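The Planner That Waits

At Tuvard, the motion planner used to finish its work before the arm moved. A goal came in, the solver ran, a full trajectory came out, and the controller tracked it to the end. If the world had changed in the meantime, the controller had no way to know. It went where it was told.

The stack that replaced it, called Kuruc, does not work like that. It commits to a short stretch of motion, checks the estimate of the scene against the one it planned on, and then decides whether the next stretch still holds. The default horizon is four control segments. Most of the engineering has gone into the check in the middle.

"We had a decent planner and a decent perception module, and they hardly spoke to each other," says Milan Koster, who leads the software group. "One produced poses, the other consumed them. Uncertainty got dropped at the interface."

In Kuruc the pose message carries a covariance, and the planner reads it. When the position of an object is well known, the approach is direct and fast. When it is poor along one axis, the planner adds a short viewing motion before it closes in. The cost of that motion is set against the expected cost of a failed grasp, and both numbers sit in a configuration file that anyone on the team can edit.

Development runs in simulation first. The test suite holds 669 tabletop episodes, each stored as a seed, a scene file and a goal. A nightly job replays all of them and flags any episode whose outcome differs from the last accepted build. 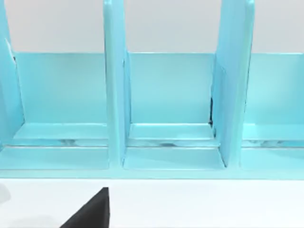

Close range in the simulator: a gripper finger short of the front edge of an aqua desk organizer.

Organizers are a hard case for the perception side. The material in the scene file is glossy and nearly uniform in color, and the dividers repeat. An edge-based pose estimator can lock on to the wrong divider and report high confidence while it does so, with an error of exactly one compartment. The covariance looks fine. The arm then heads for a slot beside the one it was given.

Koster's group handles this with a second hypothesis. The estimator keeps the best two poses instead of one, and the planner picks a first segment that is safe under both. Only when the scores separate by a set margin does it drop the weaker pose. This costs about 19 milliseconds per cycle on the development machines, most of it in collision checking, which has to run twice.

The collision checker itself is an older piece of code named Storkov. It was written for a different arm and it still assumes that fingers are convex. For tapered fingers the assumption is harmless. For anything with a hook it will refuse motions that are perfectly possible – a known issue, logged last December and still open.

Cups are easier in shape and harder in lighting. A plain cylinder has no useful orientation about its own axis, so the planner is free to choose one, and it takes the approach angle that leaves the wrist farthest from its joint limits. The detector needs a clean rim. Seen from nearly overhead, the rim becomes an ellipse, and the fit to that ellipse gives the center of the opening. A shadow from the arm can put a second soft contour on the table, and early versions of the detector tried to fit that too.

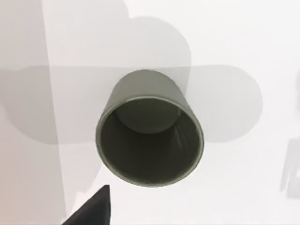 Eson, commenting on an early draft of the test notes, argued that soft shadows should be switched off in the nightly run, on the grounds that they make regressions harder to trace: a change in the renderer and a change in the detector look the same in the log. Koster's group went the other way. Shadows stay on, and the renderer version is pinned and recorded with each result. When the renderer has to be updated, it goes in alone, with the detector frozen.

The same rule now covers the physics engine and the inverse kinematics library. It slows upgrades down. It also means that a changed outcome can be traced to one commit in most cases, and the engineer on duty can rerun that one episode from its seed without waiting for the rest.

Transfer to hardware is handled by a separate branch with its own tuning. Gains, contact thresholds and camera latency are measured on the physical arm and kept out of the simulator's defaults. Work on merging the two configuration formats has started, with a shared schema and a converter that so far runs in one direction only, from simulation to the arm.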